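Chapter 7
When the Gripper Lets Go

The report from the Mestville packing trial put the fault in one line: "operator error, now corrected". Students should learn to distrust that line. Hiu-tung Peng, who ran the trial, had logged 1,994 grasps with the Claliter hand. In 115 of them the fingers opened before the command to open was sent.

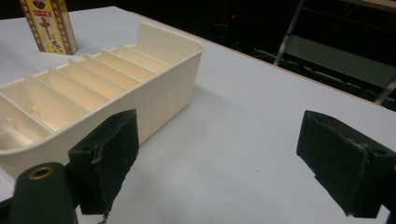 Fig. 7.1 Gripper open beside a divided tray, with a carton standing behind.

The makers blamed the way the hand was held. Perhaps. But the same early release turned up in July, with a different operator and a fresh set of fingers, and no one had thought to check the cable. Kam-wah Wu asked for the raw force readings and was sent a chart of averages. 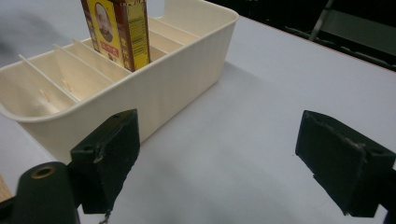 Averages hide short events. A drop in grip lasting some 400 milliseconds will vanish from a chart drawn minute by minute, and a dropped carton is the only trace left. Wu's second request, dated 17 August 2022, asked for every reading. Section 7.2 goes through what came back.

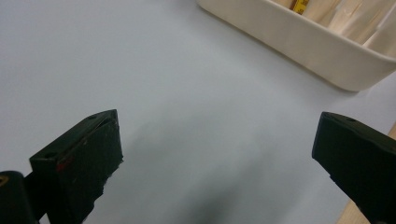

Is a light load safe to ignore when a gripper fails?
Only if you know the load will always be light, and few sites can promise that. Treat every early release as a fault until its cause is found.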